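# Comparing pad linings on a hand-held parallel gripper

This page sets out the procedure we use at Traltley to compare ribbed pad linings on hand-held grippers when the load is clothing. It assumes that the gripper is assembled, that the wrist camera is recording and that the jaws close evenly. If they don't, carry out the jaw alignment first.

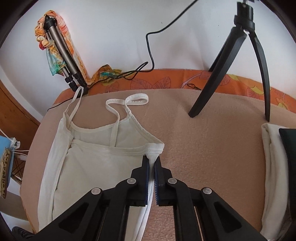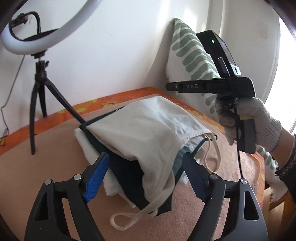
Clothing is a harder test of a pad than blocks or bottles. Thin fabric gives the operator almost no feedback through the handle, and a pad that holds a mug without trouble can let a hem slide out at the first pull. We therefore start with one light garment laid out flat and pinch it at the edge, as with the white camisole, where the hem and side seam are gathered between the closed jaws and a narrow strip stands up between the pads. A strip of that kind is a useful sign. It means that fabric has been drawn in from both sides and that the ribs are bearing on more than one layer.

## Before you start

You will need:

- the gripper, with both pads of the same lining
- a fleece blanket or similar soft cover over a flat surface
- one thin knit garment with straps
- a few more garments for the pile, at least one of them dark
- a luggage scale with a hook

Wipe the pads with a dry cloth. Skutaleo pads pick up lint quickly, and a linted pad will score lower than a clean one of the same type. Set the camera exposure by hand on the lightest garment. Automatic exposure shifts when a dark garment comes into view, and the fold edges are lost.

## Single garment

1. Lay the garment flat with the hem towards you. Smooth it once and leave any creases that remain.
2. Open the jaws fully and bring them down until both tips touch the fabric.
3. Close slowly. Stop when the handle reaches the 2 mark.
4. Lift by 200 mm, hold for three seconds and lower.
5. Log the result as held, crept or dropped.

A grasp has crept if the fabric has moved against the ribs but is still in the jaws at the end of the hold. Decide this from the recording, frame by frame if necessary. Operators tend to log creep as held when they judge it by eye.

Repeat at the side seam and at a strap. Straps should be taken across their width. A strap gripped along its length lies in the grooves between the ribs and will pull out under very little load.

## Pile

Stack the garments loosely, without matching edges. A light garment over a dark one works well, as the cream one over the dark teal does in the second picture, where the boundary between the layers is easy to find on the recording. Approach with the jaws open and take the top layer only. If a lower layer comes up too, log the lift as a double, whatever happens afterwards.

Keep the approach angle the same for every lining. Angus Mowat's first set for the Bùi handle had to be discarded because the angle drifted as his wrist tired. Change operator after each block of lifts.

## Pull-out load

Hook the luggage scale through a strap, close the jaws on the hem and draw the scale away until the fabric slips. Record the highest reading. Discard any run in which the stitching gives way before the pads do.

## Recording the results

Enter each lift on its own row of the Givutbridge sheet, with the lining code, garment, grasp point and outcome. The current sheet holds 1505 rows. Don't average across garments. A lining that does well on knit may do badly on towelling, and a combined score hides it.

Send completed sheets and any damaged pads to Muireann Mac Carthaigh. Mark each damaged pad with its lining code on the backing, and leave the ribs uncleaned.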